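Mugs, Plates and Racks: Your Questions

Hello, and thanks for stopping by! These are the questions that land in our inbox most often at Drurnus Kitchen Goods, and Hiwot Yimer has done her best to answer them all in one spot.

Will a mug tree tip over if I only hang one mug?
It shouldn't, as long as the base sits flat, but I do like to hang mugs in pairs, one on each side of the post. If your mugs are on the heavy side, fill the lower pegs first (and keep the tree back from the counter edge if you have cats, as I do).

Do I have to dry plates before they go in the wooden rack?
No, that's what the rack is for! Stand them up between the pegs with a little air on both sides, and wipe the dowels down now and then.
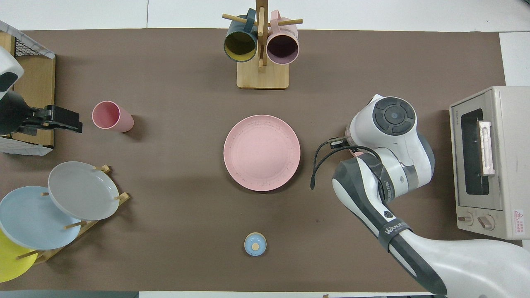 A rub of food-safe mineral oil every April keeps the wood from looking thirsty, and one small bottle will last you for years.

Can I mix colors in a set?
Oh, please do. Gray next to yellow, pink next to light blue, whatever makes you happy at breakfast. We sell plates and mugs singly, so you can build your set up a piece at a time.

I've lost a lid. Can I buy just the lid?
Usually, yes. Measure straight across the top of your pot or jar and send us the number along with your order number.

How much is shipping?
It's free on orders over $39. Under that, you'll see the cost at checkout before you pay.

Last updated 23 Dec 2020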